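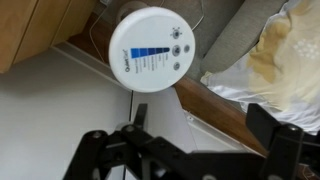
3. Button operation on a domestic tower fan

3.1 Task and setting

The work reported in this section was carried out by the final-year manipulation class at Osdale as the second of its two set projects. The class was asked to operate the control panel of an ordinary household tower fan with an arm and a parallel two-finger gripper, in a furnished bedroom, without altering either the fan or the room. The first project, on drawer opening, is described in Section 2 and shares the same arm, controller and recording software.

Button pressing was chosen for two reasons. It needs little force and no grasp, so that students with one term of practical experience could attempt it safely. It is also sensitive to small errors in position. The buttons are round, grey and set close together on a white panel, and a fingertip that arrives a little to one side will either land on smooth plastic or press the neighbouring control.

The task was divided into two stages. In the approach stage the arm moves from a rest pose to a point above the panel. In the press stage one fingertip is lowered on to a named button and then withdrawn. The stages were recorded as one continuous demonstration but labelled separately, and the boundary between them was placed by the student at the controls with a foot switch. All demonstrations were recorded in August by direct teleoperation.

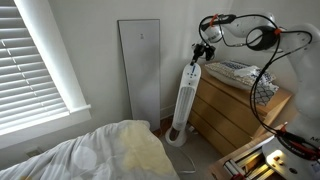 Figure 3. The arm with its gripper just above the tower fan. The cables run along the upper links to the base; the bed and dresser bound the working area.

3.2 Collection of demonstrations

Students worked in pairs, one operating the arm and the other keeping the log. Each session began with a check of the joint limits and of the slack in the cable loops, as an early session had been stopped when a loop tightened during a wide turn of the wrist. The pairs changed roles after every block of trials.

A total of 705 demonstrations were recorded, of which 609 were kept. The remainder were removed because the foot switch had been pressed late, because the log and the recording disagreed on the target button, or because the operator had corrected the approach so heavily that no clear path could be taken from it. Removal was decided by the pair that had not made the recording. This rule was introduced part-way through the project and was then applied to the earlier material as well.

Start poses were varied by hand. The operators were told to avoid a fixed routine, but a review of the joint data showed that most pairs had settled on two or three favoured poses within their first block. The later sessions therefore used a printed list of start poses drawn up by the Trarncombe group, which had met the same difficulty in its own course.

3.3 Use of the wrist view

Two policies were trained, named Vorkar and Montes after the rooms in which the groups met. Vorkar takes the joint state and the room view. Montes takes the joint state and the wrist view, and has no knowledge of the arm's position relative to the furniture beyond what that view supplies.

The wrist view has one clear advantage. The blue stepped bar printed on the panel is the strongest colour feature on an otherwise white surface, and its position relative to the buttons does not change. When the bar is in view, the orientation of the panel can be recovered even if the panel is strongly rotated in the image. The small grey print beside the bar proved too fine to be of use and was ignored.

Its weakness lies in the background. Cloth, carpet, cables and plastic sheeting may all fall within the view at close range, and pale folds beside a pale housing give poor edges. The Montes group added background variation to the training set for this reason – a step that lengthened training but required no new demonstrations. 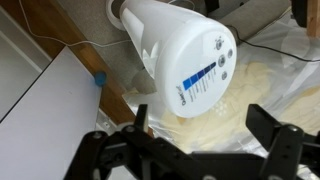

3.4 Evaluation

Each policy was given 100 trials, with the target button drawn at random before each one. A trial was counted as a success if the fingertip pressed the target and touched no other button. Contact with the housing was noted but did not count as failure. The trials were run by students from the other group, who followed a written procedure and could stop the arm at any time.

Failures were assigned to either the approach or the press stage by reading the log against the recording. Where the two readers could not agree, the trial was entered under both stages and marked as such in the results table. Separate totals are given for trials in which the blue bar left the wrist view before contact, as these bear directly on the comparison made in Section 4.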